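Review: Darklow internal door lever set, satin finish

Fitted to 11 doors? No, to one at first, then to the rest of the ground floor after the first had been in use since January. This review covers fitting, action and wear. The set was bought at full price from Bostatero, who also supplied the latch.

The box holds two levers on sprung roses, a square spindle, two through-bolts, eight wood screws, a grub screw for each lever and a hex key. No latch is included, and the packaging does not say so on the front. Any standard tubular latch will do. I used a Proteck, which has a heavier spring than the lever needs but lines up with the bolt holes.

Fitting is simple if the door has already been bored. The paper template is printed on thin stock and had shrunk slightly against my rule, so mark from the latch centre and use the template only for the bolt positions. The bolts are supplied long and are scored for snapping. Mine broke cleanly with two pairs of pliers, though the thread needed a light pass with a file. 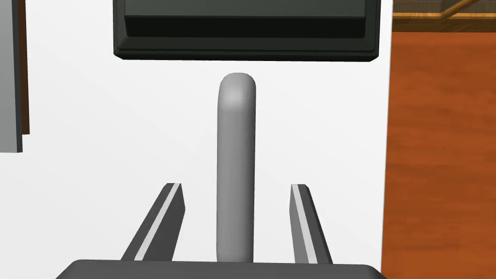
The action is firm for the first half of the travel and lighter after that. There is no side play at the rose. End float on the spindle was noticeable until the grub screws were tightened against the flat, after which it went. The instructions give no torque figure. Hand tight with the short arm of the key is enough, and a drop of threadlock is worth adding on doors that get slammed.

Return is the strong point. I had Theodorakopoulos levers on the same doors before this, and those drooped within a year. The springs in the Darklow roses are in a metal cassette, and both levers still sit level.
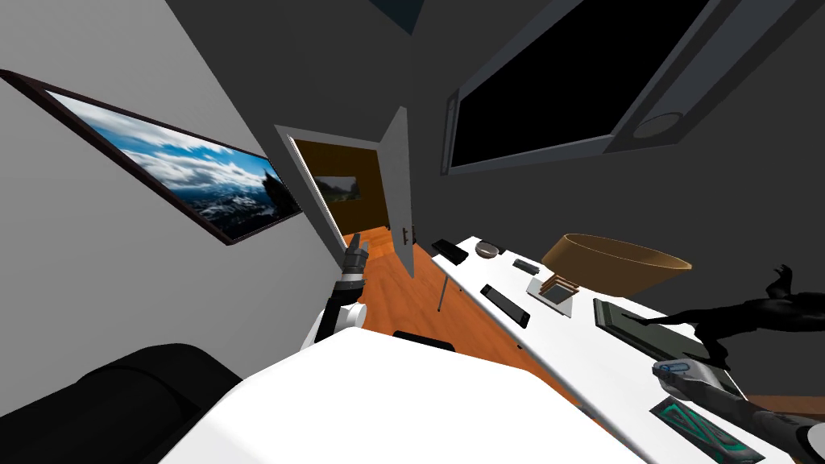 White door standing partly open, with the hallway beyond.

Hicham Benmoussa, who hangs doors for a living, fitted a set the same week and kept a tally on a workshop door. He reached 1617 operations before one grub screw backed off, and none of the remaining parts needed attention. That agrees with what I found, on a smaller scale.

The finish is less convincing. Satin hides fingerprints well, but the underside of the lever has a faint casting line that can be felt with the thumb. One lever in the second batch had it badly enough to be returned, and Bostatero exchanged it without argument.
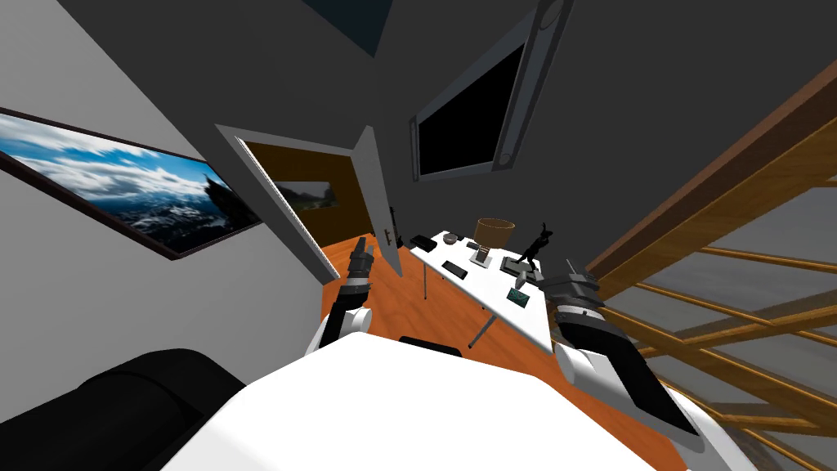 Two further points for anyone ordering. The rose cover is a push fit over three lugs and must be turned until it clicks, otherwise it works forward and rattles. The spindle suits doors up to the usual internal thickness only, and the longer one is a separate item with its own lead time.

Fitting: good, apart from the template
Action: very good
Finish: fair
Would buy again: yes, with threadlock

Reviewed 6/23/19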